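Skimari hand-held gripper kit - one unit or the pair?

Posted by zakaria50, 2019-03-16

We are looking at the Skimari kit for recording handling tasks by hand before we put anything on an arm. Pandach sell it as a single for 2,154 or as a pair, with 39 days to return it. Does the single do for simple picking, and is the marker tag worth having?

fleltano
Get the pair.

benchside2
We have used the pair since January. The single is fine for picking up and putting down. Anything where one hand holds and the other works needs both - opening a carton, for instance. Get the tag if you want to track where the gripper is. Check the pads in the fingers when it arrives and keep a spare set. Ours came with 2 and we have asked Pandach for more. The small screen on the front is worth a look before each run, and I would keep the cable clear of your wrist.

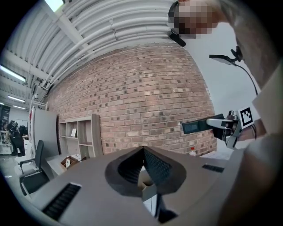
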